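The Case for a Table That Changes With the Season

Seasonal decorating has become a matter of volume. Each June the stores along Pretorius Street fill with garlands, printed runners and bowls of artificial lemons, and households are encouraged to treat every shelf as a display. It is the position of this column that most homes would be better served by less, and that the dining table is the proper place to begin.

A table is the one surface in the house that is cleared every day. Whatever is placed on it must be moved before a meal and returned afterward. An arrangement of 7 separate ornaments will survive that routine for a week at most. Plain plates in a soft color and fruit that is in season will last the summer, and the fruit can be eaten.
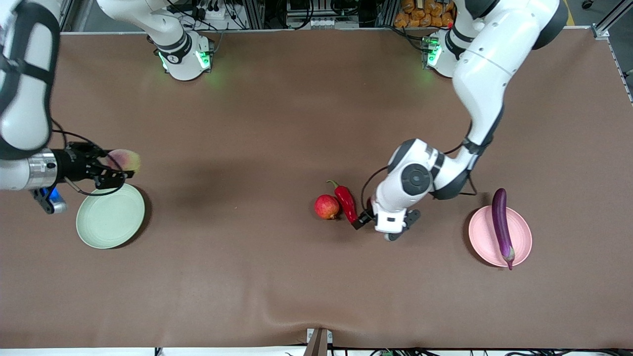
A peach and a pale mint-green plate against a brown tabletop.

Cost deserves equal attention. The summer table collection offered this year by Kovow is priced at $219, before candles. The comparable set from Lunamov is $96 and includes napkins that must be ironed. Neither price is unreasonable for goods used throughout the year. Both are difficult to defend for goods that will spend nine months in a closet.

Some readers will object that restraint looks unfinished. The objection has merit in a large room, where a bare table can seem neglected. The remedy is a better cloth or a lower lamp. Additional objects seldom help, and they leave guests with no place to set down a glass.

Homeowners in the Nusance district, where the dining rooms are narrow and the windows face north, have long worked on this principle. Their tables carry 2 colors at most, and the seasons are marked by what is served. Retailers might consider selling to that habit. A good plate, offered singly and kept in stock from one year to the next, would find many buyers.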